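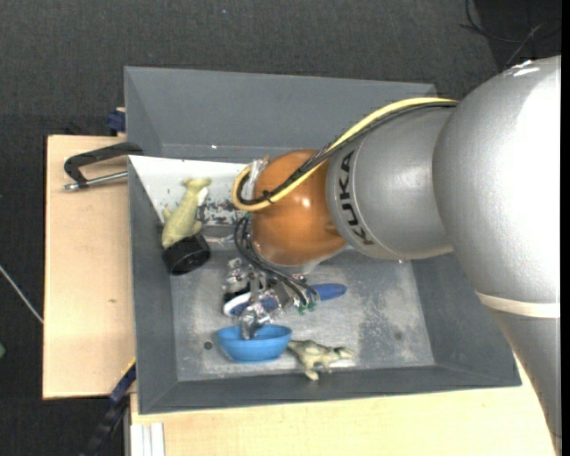 Toys and household bits in a deep grey bin

Home | Curious Kids | Everyday Things

Why do we sort things?

Have you ever tipped out your toy box to find one small thing, and ended up with everything you own across the carpet? My niece did that last Saturday (she was after a missing marble) and it got us talking about sorting, a thing people do all day long without noticing.

Sorting means putting things into groups. You choose a rule, such as colour or size, and everything that fits the rule goes together. The funny part is that you can change the rule whenever you like! A red button might live with the red things in the morning and with the round things after lunch, and it's still the same old button.

Grown-ups sort too. In the library at Tunville there are over 600 children's books, and Kristine Sison, the librarian, keeps the stories in order by the writer's last name, so Adams comes near the beginning. Shops sort their shelves, and post offices sort letters by where they are going.

Now have a go yourself. Find 12 small things at home and sort them by what they are made of. Then mix them up and try a rule of your own, and see if somebody in your family can guess it.

Print this page | E-mail to a friend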